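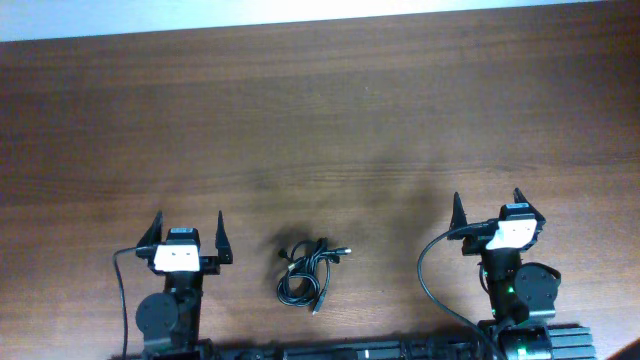
*Ratih Goh*

# Bodin, Second Attempt

The task sheet for the Korkus round gave the left arm one cable and the right arm nothing to do. Sulastri read it twice, then looked for a second page.

"It's a one-arm task," she said.

"The rules say both arms stay powered," I said. "They don't say both have to move."

She had named the pair Bodin in June, when the club voted to enter. The other name on the list was Skendirance, which was too long for the label maker. Bodin had 2,000 lines of control code, of which she trusted 500. The rest had come down from earlier members. One function was named after a sandwich.

The scoring was plain. Pick up the cable by a plug end, carry it over a line, release it. A dropped cable cost 4 points. Touching an arm during a run ended the run.

We started at seven in the evening. Sulastri homed both arms and read the joint angles aloud, and I wrote them in the log. The left wrist was off by less than a degree. She entered the offset and homed it again.

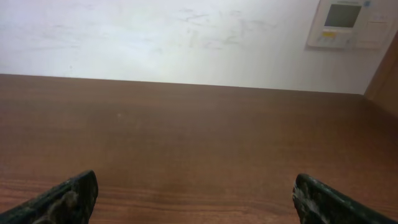 ## Run log, evening

The first problem was the gap between the fingers. The planner stored it as a percentage. The driver stored it as a distance. At 50 both parts of the program were satisfied, and they meant different things.

"Which one is right?" I asked.

"The driver. It talks to the motor."

She changed the planner. I changed the comment above it, which had been wrong in a different way.

The second problem was the plug detector. We had trained it at Drirkodance, the shop that lent the club its back office over the summer, on around 500 pictures of straight cords. It liked straight cords. Given a coil, it drew a box over the whole coil and reported high confidence.

"It isn't wrong," I said. "The plug is in there."

"So is everything else." She cropped the training pictures to the metal tips and set the job going again on her laptop. The estimate was forty minutes. She ate an orange and read the driver manual from the back to the front, as she did with all manuals.
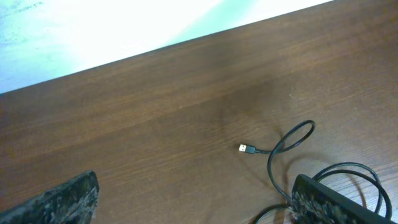

When the job was done she loaded the new weights and ran the detector without the arms. The box was small now, and it sat on metal. She asked for the approach angle. The planner proposed coming in from above, along the axis of the plug, with the fingers open to the limit.

"Do you accept that?" I asked.

"I accept the angle. I don't accept the speed."

She halved it. I read the number back to her and she nodded, and I wrote it down with the time, 8:50. It was the rule we had made after our first attempt, when two people had each halved the same value and the arm had taken most of a minute to move the width of a hand.

There was still the matter of the reset. Between runs the cable had to be lifted, shaken out and put down in a new position, so that the planner could not do well by repeating itself. Sulastri wanted the positions drawn at random. I wanted them written down in advance. We settled on random positions, written down afterward.
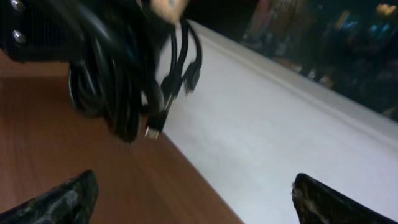 She did the last check herself. Emergency stop, pressed and released. Log file, open. Battery in the laptop, low, so I went to find the charger, and found it under her jacket.

"If the grasp fails, we leave it," she said. "We don't touch anything until the timer ends."

"And if it works?"

"Same rule."

I plugged in the laptop and started a new page. At the top I wrote the name of the robot, the halved speed and the word *left*. Sulastri put her hand next to the stop button, palm down on the desk, and told me to begin.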